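Which bread do people buy, and why? My summer project report
Wed 13 July

I should say at the start that I nearly did this project on buses. I'd got as far as writing a title, and then I went to stay with my aunt in Trurbridge, walked past the Lopes bakery at seven in the morning, and there was a queue right round the corner! The supermarket across the road had no queue at all, and its loaves are much cheaper. So that was the end of the buses.

My question was simple enough. What makes someone choose one loaf over another when there are plenty to pick from? I guessed it would be price for most people (it is for me, I'm a student). I picked three places to stand outside: Lopes, the supermarket, and the Saturday market on Cendano Street. I wrote a short questionnaire, tried it on my housemates in January, and threw most of it away. They all got bored by the second page, so the final version fits on half a sheet and has three questions on it.

I ended up with 140 filled-in sheets, which I was really pleased with. Most came from the market, where people have time to chat. Outside the supermarket I mainly got polite shaking of heads, and one man who told me a long story about his knee.
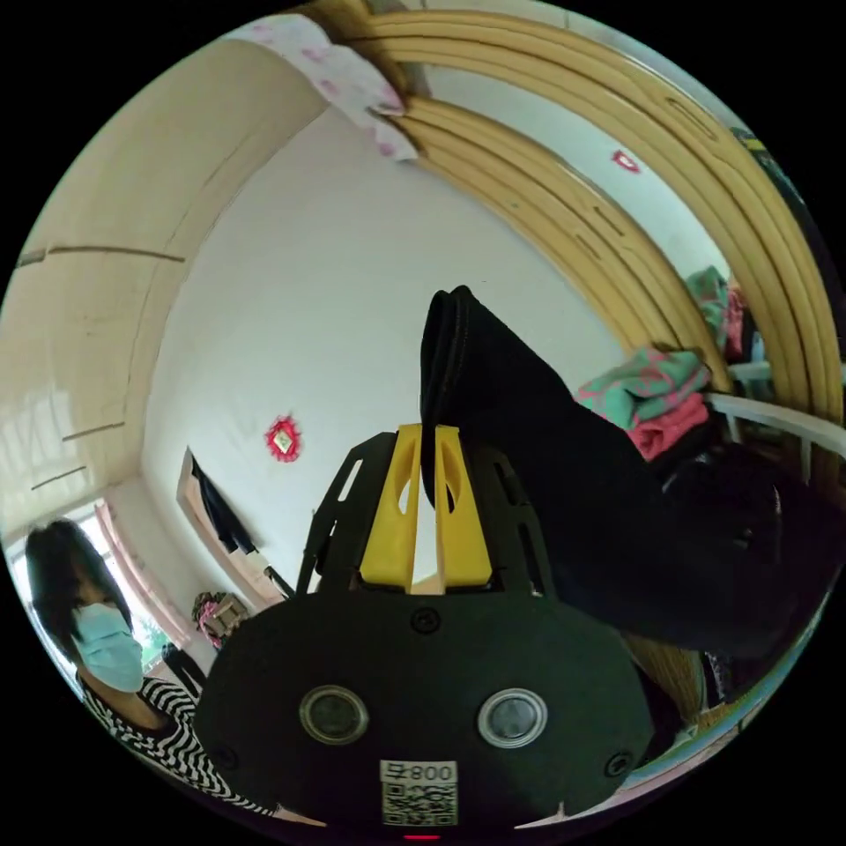
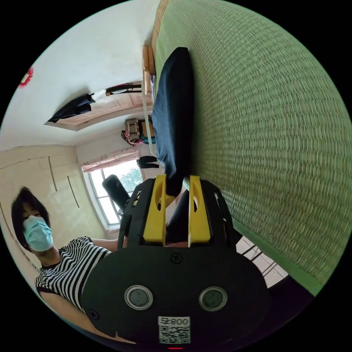 Now for the answers. Price came out lower than I'd guessed. The thing people wrote most often was some version of "it's what we always have", and I hadn't even put that down as an option, they squeezed it in at the side. Habit beat taste and it beat price too. At Lopes, plenty of people said they liked being served by someone who knew their order, and a few of them admitted they didn't think the bread itself was anything special.

The market was different again. People there cared a lot about what the loaf looked like, especially the crust, and they wanted to know where the flour came from. The stall sells a dark rye they call the Zastonon, and I had more than one person tell me they'd bought it just because of the name. I tried it. It's very heavy and it needs a lot of butter.

There are some problems with all this. I only asked people who were already shopping in those places, so of course the Lopes customers like Lopes. My Saturday sheets far outnumber the weekday ones, and I should have written down rough ages, which I forgot to do until it was much too late. I also think standing right next to a warm bakery door probably makes people say nicer things about bread.

If I did it again I'd ask people to keep a bread diary for a fortnight, so I could see what they buy as well as what they say they buy. I'd also like to ask about sliced and unsliced, as that started two separate arguments between couples and I had no column to put it in. The full tables are at the back of the printed copy, along with the questionnaire and the first version that my housemates hated.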